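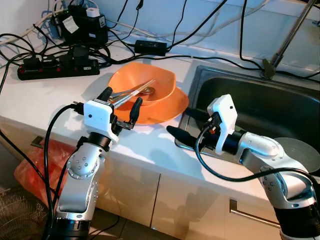 Two arms at the kitchen counter in Bultmont, with a bowl, chopsticks and a spoon to deal with.

BULTMONT - Robots that learn kitchen chores from a person at the controls are getting their hours in at a small workshop here. Likusby, the firm behind the project, opened the doors to visitors on Wednesday, August 17, 2022.

The job this week: dishes. An operator moves a pair of hand controls, the two arms copy. Every move gets recorded - the reach, the grip, the letting go - and the recordings are then used to train the arms to do it alone.

So far, 133 recordings of the bowl task. 72 kept. The rest had dropped spoons, bad starts or an operator who lost their place.

"You learn to slow down," said Constanza Olivares, who runs the sessions. "If I rush, the robot learns to rush. Chopsticks are the worst of it, they roll."

New operators get three days of practise before anything they do counts. Olivares said most people pick up the arms fast but struggle with the wrists, and reaching over the sink takes longest to get right. Sessions are kept short, hands get tired.

A second kitchen is being fitted out in Skikcombe, with a diffrent counter height and a deeper sink. Likusby wants recordings from both before it tests the arms without an operator. That test is set for December.

The firm has 11 staff and is taking on operators for evening shifts at both sites. No experience needed, training is paid. Apply at the Bultmont office, Murín building, side entrance.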